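Home | Contents | Chapters | Glossary | Index
Print this page | E-mail this page

Chapter 6
The Randcombe Siren Story

Start with what people in Randcombe agree on. One Friday in March, a little after 4 a.m., the valley sirens went off. They ran for 20 minutes. No flood, no fire. By breakfast the first post was up – the siren was a test of crowd control, run by a company called Tramura, and the county knew.

Tramura held the maintenance contract for the sirens. That part is true. Keep it in mind, it matters later.

By noon the post had been shared 300 times. By evening there was a map with red lines on it, a "leaked" memo, and a man who said his cousin saw trucks at the Hornamell dam. The memo was two paragraphs long and misspelled the name of the county. Didn't slow it down any.
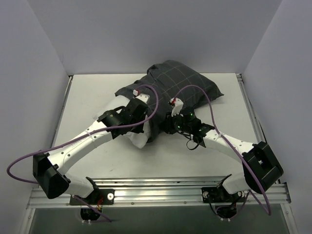

Then the number turned up. 2992. It was printed in the corner of the memo, and readers went to work on it. A date, a badge, a line from a movie. Consuelo Rengifo, who collected the posts for her study of the case, found eleven separate readings in the first week. It was a page number from a parts catalog. When the catalog was posted, the reply came back fast: of course they would say that.

We will come back to that reply. In this chapter it's called sealing – any evidence against the claim gets counted as evidence for it. Once a claim is sealed you cant test it, and arguing over single facts mostly wastes an evening.

The county waited nine days to put out a statement. Bad choice. Nearly 3000 people had joined the group by then, and the statement (a faulty relay, replaced) read like a cover story becuase it came so late.

Bergþóra Damgaard takes a different view of the delay, see the reading from Noh at the end of the chapter. She thinks an early statement would have changed very little. Read her before section 6.2 if you have time.

Terms to know: anchor fact, sealing, number hunting, late denial.

6.1 The anchor fact

Most theories of this kind hang on one thing that checks out. In Randcombe it was the contract.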